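**From the bench: two grippers and a lot of laundry**

Regular readers will remember that in April we promised to stop buying grippers until we had found out what the ones we owned could do. We have kept half of that promise. The Travach two-finger unit has been on the arm since last year and is, by general agreement, fine. The Tsuji arrived on Monday in a box big enough for a bicycle, and Gaspard Lefèvre had it bolted on before anyone had found the invoice.

So we had a comparison to run, and Clotilde Pichon set the rules. Both grippers would go on the same arm with the same controller, and they would do the same job, which was putting shirts on hangers and taking them off again. She picked hangers because last winter's mug test had taught us a great deal about mugs and very little about grippers. Cloth moves when you look at it. A hanger is hard and slippery and has a hook sticking out of it, and you have to hold both at once without dragging the collar out of shape.

Each gripper got 20 goes per shirt, with the fingers changed halfway through from the flat rubber pads to the narrow ribbed ones. Clotilde also wanted the whole thing driven by two different people, on the grounds that Gaspard could make a pair of barbecue tongs look good. Inès Vasseur took the second seat. She had not driven the arm before and said so often.

The Travach behaved as it always does. It closes slowly, it closes all the way, and it lets go when told. On cotton it was dull to watch, and I mean that kindly. On anything slick it had a habit of picking up one layer when we wanted two, so that the front of the shirt went up with the fingers and the back stayed on the bed. Swapping to the ribbed pads helped a bit. Turning up the force helped more, until it left a crease in Eyvindur Kvaran's good shirt that steam has so far failed to shift. (He has been offered a replacement from petty cash. He would like the one he had.)

The Tsuji is quicker and much fussier. Its force setting runs from "barely there" to "mine now", and most of the useful settings live in a very small stretch of the dial somewhere near the bottom. We lost most of a morning finding that stretch and another hour finding it again after Gaspard restarted the controller, which doesn't save it. The manual covers this on a page that has been translated from something. Once it was set up, though, it took shirt and hanger together and kept hold of both, and sports fabric bothered it far less than we had expected. Even Inès got clean picks by the end of the day, and she had begun it by gripping the pillow.

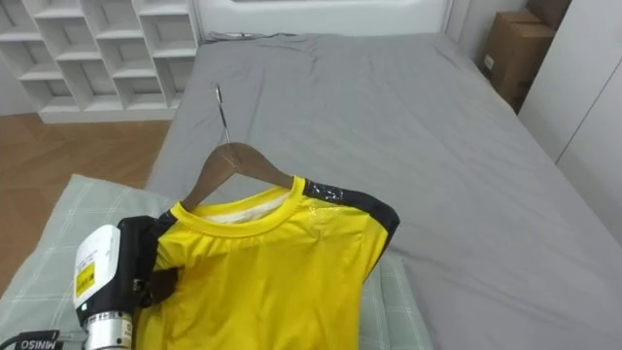

*Shirt and hanger held together at the shoulder, with the hook clear of the fingers.*

What neither of them likes is the hook. If the wrist comes in at too flat an angle, a finger catches it, the hanger spins round and the whole lot ends up facing the wrong way. Aslak Fagerlund thinks this is a planning problem and that we should come in from the hem side. Clotilde thinks it is a finger problem and that we should make them shorter. They have been having this discussion since before we owned any hangers.

On price, the Tsuji cost us a shade over 2,000 with the mounting plate, and the plate didn't fit. Zullcombe turned us a new one in two days and were very polite about our drawing.

For now the Tsuji stays on for cloth and the Travach goes back to the bench for boxes, bottles and anything else that keeps its shape. Next up is the Stuledier camera mount, which Aslak says will stop the wrist blocking the view of the collar. If you have shirts you don't mind seeing again in a slightly different shape, leave them in the crate by Eyvindur's desk. Please check the pockets. We found a train ticket in one lot, and the gripper found it first.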